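Two-finger gripper losing its grip after warm-up – pad wear or linkage play?

Forum: Cell Setup and Upkeep
26 August 2025

ngoc_n
Our pick-and-place cell at Plekia has started dropping things after lunch. Mornings are great! Then the fingers close, the controller says "object held," and halfway to the plate the part slides out. Same program, same force setting (40 percent). The gripper has 564 hours on it. I've wiped the pads with alcohol and rerun the zero. What would you look at next?

skurel_annatjie
Oh, I love this kind of problem. My money is on the linkage. With the power off, take hold of one fingertip and wiggle it side to side, then do the other one. If one feels sloppier than its partner, put a driver on the screws along the finger plates before you touch any settings. Ours at Skurel had 3 loose ones on the same finger, and the software never noticed a thing.

T_Mthembu
I'd leave the screws alone for now. A fault that shows up only after hours of running sounds like warm grease or a force offset that drifts. Rerun the zero at lunch, with the gripper warm, and see if the afternoon gets better. Pulling a finger apart on a hunch is how you end up with two faults.

skurel_annatjie
Checking a screw isn't pulling a finger apart, Tumelo :) It's five minutes with a driver! But yes, do the warm zero too – it costs nothing.

khanyi_s
What are you gripping? Smooth and round is a very different story from a box with flat sides.

ngoc_n
Glossy orange thing, ribbed like a little pumpkin, and it goes on the white plate next to it. Green cover on the table. Wrist camera view with the fingers closed on it:
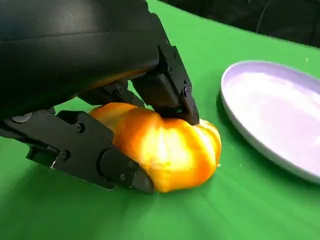 Reply 7 – khanyi_s
Great, that helps a lot. One finger is pressing on the shoulder near the top and the other is down low by the table, so you've got a diagonal pinch on a shiny lobed surface. I'd try rotating the wrist so both tips land at the same height, then do your morning and afternoon runs again with nothing else changed.

Reply 8 – T_Mthembu
Good catch on the height. I still want to see that warm zero, though. The grip angle is the same at breakfast.

Reply 9 – ngoc_n
Fair point, both of you! Plan: warm zero today, wiggle test tomorrow with the power off, new wrist angle after that. One change at a time. The pads are due at 2000 hours, so I'll leave those on and post the drop log when I have it.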